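Bench tips: laying out a table for tidy-up trials

These notes come out of the table-clearing work at Trullitz and are meant for anyone setting up the same kind of trial, on a real table or a simulated one. They assume a two-armed robot that stands at one end of a table and is asked, in plain words, to move household objects: put the sponge in the bowl, move the cup next to the bowl, and so on. Most of the tips concern the table, which is where most of our wasted runs came from.

Choose few objects and make them differ

Three is enough for a first layout. Pick things that differ in height, outline and colour all at once: one flat, one wide and open, one upright. If two objects share a colour, a policy that reads the instruction badly can still score well by luck, and the result tells you very little. Keep similar pairs (two cups, two bowls) for a later test and report that test on its own line.

Avoid shiny metal in the first set. It behaves differently under rendered light and under shop light, and the difference will be blamed on the method.

Fix the row, then break it

Start with the objects in one rough row across the far half of the table, within easy reach of both arms. Run the whole instruction list on that layout before changing anything. Then swap positions, one pair at a time. Then turn the objects. Only after that should positions be drawn at random.

It is tempting to go straight to random placement. We did so in the first round, with 900 runs, and could not say afterwards whether the failures came from the grasp, the wording or the place. Farzad Ansari reran the set in the order given here and the causes separated cleanly.

Leave uneven gaps

Equal spacing hides a fault. With every gap the same, a policy can learn a fixed step to the left or right and appear to be finding the object. Set one pair close together and leave a broad gap before the third. The close pair tests whether the hand can go down beside a neighbour without pushing it; the broad gap tests whether the arm travels to the object or to the remembered spacing.

If the close pair is too close for the fingers, the trial becomes a pushing trial. Measure the open hand at its widest, then set the gap either clearly above or clearly below that figure. A gap equal to the width of the hand gives results that change with the weather.

Keep part of the surface bare

A clear area serves two purposes. It gives the robot somewhere to put things down, and it shows up drift: an object that ends in the bare area when nothing was sent there is easy to spot on replay. Mark no targets on it. Tape squares and printed crosses get learned as objects.

On a real table, wipe the bare area between runs. Crumbs and pencil marks matter more than one would expect on a pale surface.

Write the instruction the way a person would say it

Huiling Meng collected the wordings by asking people in the building to say what they wanted moved. Few of them used the names in our object file. A bowl was called a dish, a cup was called a pot or "the yellow one". We kept four wordings per task and used them in turn. Success on the first wording was always higher than on the rest, for the simple reason that it was the one the training set had been built around.

Points to hold to when writing the list:

Use the colour only where the task needs it.
Do not name the arm. Let the policy choose.
Give left and right from the robot's side or from the viewer's side, and say which at the head of the sheet. We use the viewer's side.
Include one instruction that asks for an object that is not on the table. The correct response is to stay still.

The last of these was the most useful in the set. A policy that picks up the nearest thing when asked for something absent has not learned the words.

Start each run from the same rest pose

Both hands should begin near the far edge, above table height, touching nothing. If one hand begins lower than the other it will be chosen more often, and the choice will look like a preference. In simulation this is a single line in the reset file. On the real arms it takes a few seconds and should be done every time, including after a run that was stopped early.

Let everything settle before the clock starts. Simulated objects are often dropped in from a small height and can rock for a moment. Kálmán Pap adds a pause at the start and throws out any run in which an object has moved before the arms do.

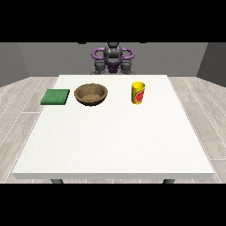

Rosario Dal Bello

The starting layout in the Futevdale set follows the rules given so far. Seen from the viewer's end, the green sponge is on the left with the brown bowl close beside it, and the yellow cup stands well over to the right of both. The near half of the table is left bare. The bowl is empty at the start, so it can serve as a target as well as an object to be moved.

The sponge is the awkward one. It is low, and a bulky hand has to come almost to the surface to close on it. Expect the fingertips to strike the table in early runs, and set the force limit accordingly. The cup is the easy one and should be used to check that the system is working at all. If the cup fails, stop and look for a fault in the set-up before recording anything else.

A printed cup deserves a word of caution. The label on ours has a fruit slice on it in red and green, and a request for "the green thing" can reasonably be read two ways. We left the cup in and dropped that wording. The other course, a plain cup with all wordings kept, is equally sound, but the two should not be mixed within one table of results.

Score in parts

A single pass or fail throws away most of what a run can tell you. We score four parts: right object approached, object held, object carried, object released in the right place. Each is marked yes or no by someone who has not seen the instruction list for that session – Yevdokiia Lytvynenko did ours on replay, with the order shuffled.

In the reordered trials, most of the loss fell between the second and third parts. Objects were found and gripped, then slipped while the arm was turning. Slower turning helped the sponge and made no difference to the bowl. The bowl was lost when the fingers took it by the rim too near the end of their reach, and moving it 2 cm towards the robot cured most of those cases.

Report the layouts that were dropped

We dropped seven layouts, mostly because one object hid another from the head camera. They are listed in the results with the reason against each. Anyone repeating the work will meet the same ones, and the list is short enough to read before starting.

Store the layout file with the run file, under the same name. We kept them in separate folders until October and lost a day matching them up.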